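Senau Hand-Held Gripper Kit, pair, with Whiteley finger pads
Reviewed 12 December 2020
Category: data collection hardware

I bought the Senau kit in January to replace two grippers that our group built from printed parts. We collect demonstrations of packing tasks: groceries into boxes, boxes onto shelves, and the same thing in reverse. I have now used it long enough to say what is good and what is not. I paid the full price and have no connection with the seller.

What is in the kit
You get two grippers, left and right, one charging cable for each, a small bag of screws, and a printed manual of 18 pages. The finger pads are made by Whiteley and are sold also separately. The recording software is called Fevosach and must be downloaded. A license for one computer is included. The carrying case is extra, and I find this a little greedy at such a price.

Assembly
The grippers arrive almost complete. You mount the pads, tighten the pivots and run the calibration. The manual says 15 minutes for this. I needed an afternoon, mostly for the calibration, where the program wants you to open and close the fingers at a constant speed and complains if you do not. The second gripper was much faster. My advice is to ignore the drawing in chapter two, which shows the left and right pads exchanged, and to follow the text.

Handling
The trigger has a long travel and the fingers follow it without delay that I can feel. Closing is smooth. The weight is fine for the first hour, and after this I notice it in the wrist. People with small hands in our group had to stretch for the trigger, and there is no adjustment for it. I have written to Senau about this point and received a polite answer without a date.

Soft packages
For us this was the most important test. Rigid boxes and cans are easy for any gripper. A snack bag is full of air, it has a slippery surface, and it changes its shape when you press. Our old fingers were flat and hard, and the bags turned in them all the time. The Whiteley pads are slim, so they can enter between two bags which stand close together, and they hold a bag by its sides without needing to press it flat. I still lose one now and then, usually when I took it too near to the end seal.

With two grippers you have to plan the order, or the long arms meet over the box. I take the large bag first, bring it upright above the opening, and keep the other hand out to the side until there is room. 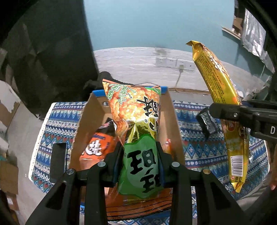

Packing snacks with two grippers: the rice crackers over the box, a long yellow bag held at the right.

Durability
After 3000 recorded episodes the pivots have a small play, which one turn of the screwdriver removed. I changed the pads once. The surface of the first pair had become shiny and began to slip on plastic film. A new set arrived from the Draltuvcombe shop in 13 days, well packed.

Software
Fevosach does its work but it is the weak part of the offer. Recording starts quickly, and the files are clean. Sorting them afterwards is slow — you can rename only one episode at a time — and the search field does not find notes, only titles. It crashed on me twice during export. Both times the recordings were still there when I opened it again.

Good
Smooth fingers, quick response
Slim pads that work well on bags and film
Spare parts are easy to order

Not so good
No adjustment of the trigger
Pads wear faster than I expected
Slow file management
Case not included

My rating is four out of five. If you record only boxes and bottles, a cheaper single gripper will be enough for you. For bags, pouches and other soft things I would buy the Senau pair again, and I would order one extra set of pads on the same day.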